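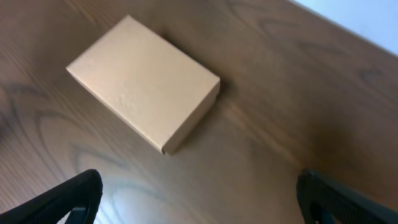
Last changed: July, by Huguette Lebrun

Home | Guides | Boxes & Storage | Contact
Filed under: Getting Set Up
2 min read

Section 2. Opening your Tavwood box

I do this on a bare wooden table, box lying flat, lid still on.

1. Look the lid over. A few small dents in the top are fine – mine has a whole cluster!
2. Hold the base with one hand and ease the lid up a little at each end (it's snug, so go slowly).
3. Set the lid down beside the base.

Note: part 112 is the instruction card. Keep it handy for Section 3.

Caution: no knives, please. I scratched my table that way and I'm still cross about it.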